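Open day at Skillulow, Hastum
Nov 21, 2019

The invitation promised coffee from ten. The coffee came at twenty to eleven, by which time I had read every poster in the lobby, including the one on what to do if the lift stops between floors. Skillulow occupies the back half of an old dairy in Hastum, and the walk from the bus takes you past the front half, which sells kitchens.

Sigrun Lunde took our group round. She has worked there since the dairy smell went, she told us, and she keeps up a pace that thinned us out nicely by the second corridor. Room 252 was the one I had come for, on account of a line in the programme reading "Hand tools and table coverings". I have waited years for somebody to put those two subjects together.

The table covering is a painting. A starry night over a river, to be exact, all deep blue and yellow, with the lights along the shore running down into the water in orange and gold. It hangs over the front edge like a cloth in a tea room with ambitions. On it lay a black C-clamp with a long silver sliding bar, the sort my father kept under the stairs and lent to people he later regretted knowing. 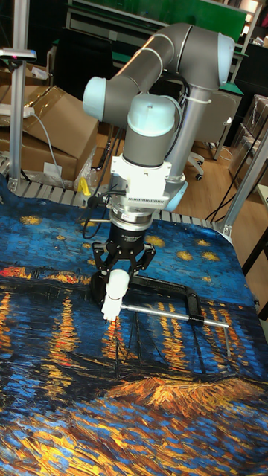

The clamp and the river

I spent longer on the clamp than the programme allowed. Against a kitchen worktop it would be a plain bit of ironmongery. Against all those reflections it looked like something dredged up at dawn. A man from Fjeld, who had been silent since the lobby, asked whether the cloth was for sale. Sigrun said it was not, and that he was the second person to ask since July.

Sverre Sjöberg joined us there and gave a short talk on surfaces. Plain white shows the dirt, plain black hides the screws, and a busy pattern makes everyone look twice before picking a thing up. He had slides for this, but the projector was in another building.

The clamp, on its side on the cloth, has a white pad and knob at one end, and the bar finishes in a small black cap. Past the far edge the room turns into what most workrooms are: aluminium rail, cardboard boxes with their flaps open, a power strip lying on top of them.
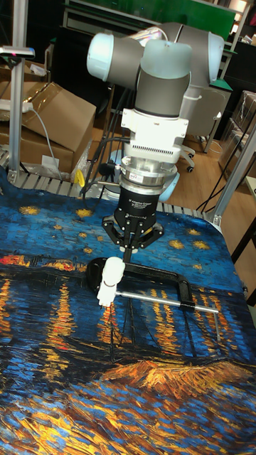 Lunch and getting home

Lunch was soup, and there were 5 kinds of bread, one of them excellent. The tour of the cold store was dropped for want of a key. I bought a Skillulow pencil and missed the bus by the length of the kitchen showroom, so I can also report that Hastum has a decent bench.

Recent visits
Brommont: a morning among the filing cabinets
Fjeld boat fair, with rain
The rope works, second attempt
Six museums of agriculture, ranked by café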